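Packing Bench Inspection, Back Room, Dunne Street Unit
Form 2, filled in by hand and typed up in May 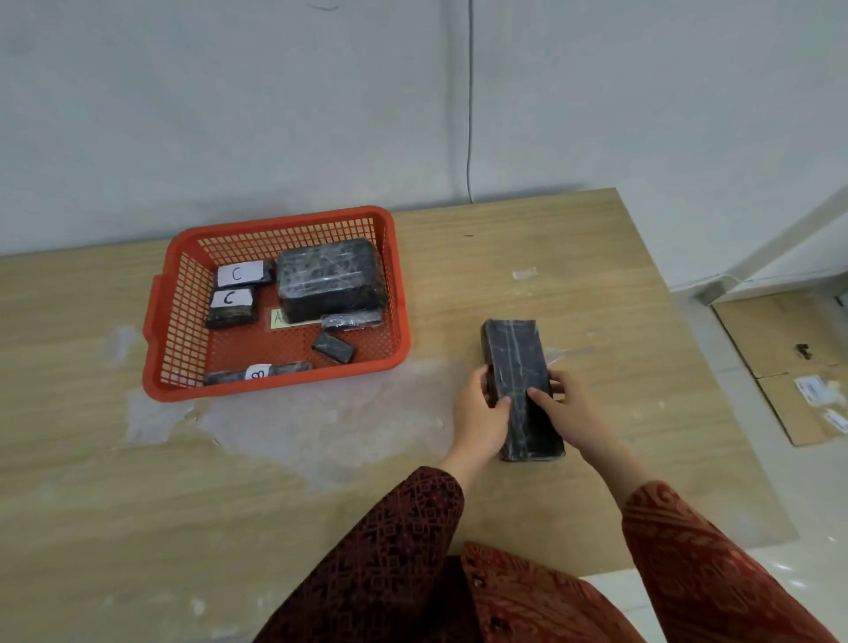 Bench, orange-red basket and wrapped blocks, at item 4.

1. Bench surface clean before work starts
FAIL. Pale chalky smudges and scuffed patches over a good part of the top, worst between the basket and where the packer works. I was told it wipes off. I wiped it. Some did, the scuffs didn't.

2. Wall behind bench sound and clean
PASS, grudgingly. Faint gray stains near the top. The last form says "monitor" and so does the one before it. I'd like to know what monitoring has been done.

3. Cables secured
COMMENT. One thin gray cable runs down the wall and ends up just above the table top. Find out what it feeds and clip it, or take it out. Do not tuck it behind the bench and call it secured.

4. Wrapping intact on all blocks
FAIL. The tall block being held upright has a frayed, crumpled top edge over the black wrap. The clear tape runs down the face in strips, and I don't see how that helps the top. The tape on the ones in the basket is wrinkled. The Hultthorpe instruction sheet asks for flat tape and closed ends. Rewrap the tall one.

5. Labels present and readable
FAIL. Handwritten B and C are easy enough to read. There is also a pale yellow-green label lying on the basket floor with part of an A showing. A label on the floor of a basket labels nothing. The largest package had no letter that I could see from the front of the bench. If the letters matter to Plelluvau, put them on the packages. If they don't, stop writing them.

6. Basket in good condition and not overloaded
PASS. Mesh walls and molded handle look fine. Contents are all sizes and one small block sits at an angle, so I'd want the big one put in first next time. The load limit on our sheet is 50 pounds and the basket was under it on the floor scale.

7. Two hands used on upright blocks
PASS. One hand on each side of the block. Good, keep doing that.

8. Clothing suitable for bench work
PASS. Long patterned sleeves, dark red, nothing hanging over the block. The Estorthorpe version of this form wants sleeves rolled up. I asked why and got no answer, so I've left it alone.

9. Corrections from last inspection closed
NOT SHOWN. The log says 95 percent closed — closed by whom, it doesn't say. I'll accept initials next to each line.

Before sign-off: items 1, 4 and 5 to be put right and looked at again at the bench. A note saying "done" won't do.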